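I've had the Trukadico bench stool since July, and I've sat on it nearly every working day, so I think I've earned an opinion.

Quick background. My old stool was a hand-me-down with a wobble, and my back had started complaining by lunchtime. I wanted something tall enough for a workbench, with a footrest, that didn't look like it came out of a dentist's office. The Trukadico comes in 2 heights. I got the taller one, in the color they call Jirau (a sort of brownish orange, much nicer than it sounds).

Putting it together was easy enough. The footring is the only annoying part – you have to hold it level while tightening a bolt you can't see, and I ended up lying on the floor with a flashlight in my teeth. Get a second person for that if you can! Everything else goes together with the hex key in the box.

The seat is firm. Really firm. For the first week I thought I'd made a mistake, and then one Wednesday I got up after a long afternoon and noticed nothing hurt. It's slightly tilted forward, so you lean into your work instead of slumping away from it.

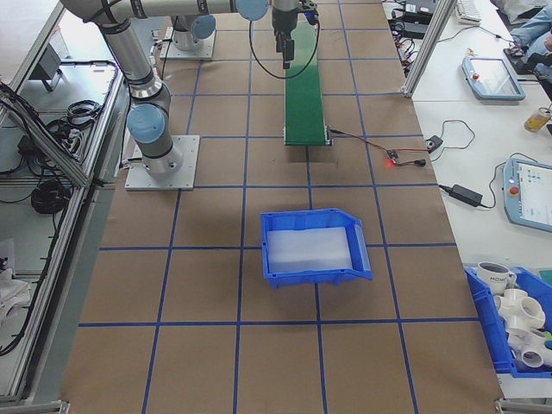
*The kraft paper on the bench, taped off in blue squares.*

It rolls well on concrete and badly on rubber matting. The casters are small and the matting grabs them, so I swapped in a bigger set from Eser and that fixed it. I do wish the bigger ones came as an option from the start.

Other gripes: the height lever is stiff, and it sits exactly where my pant leg likes to catch. The fabric also collects sawdust like crazy. A vacuum gets most of it out, but if your work is messy, go for the vinyl.

My friend Edgars Vanags tried it and hated it, I should say. He's a lot taller than me and found the footring too high even at its lowest setting. He went home and ordered one with a backrest.

Would I buy it again? Yes, with the vinyl seat and the Eser casters added to the same order. I'm still deciding whether to get the short one for the other end of the bench.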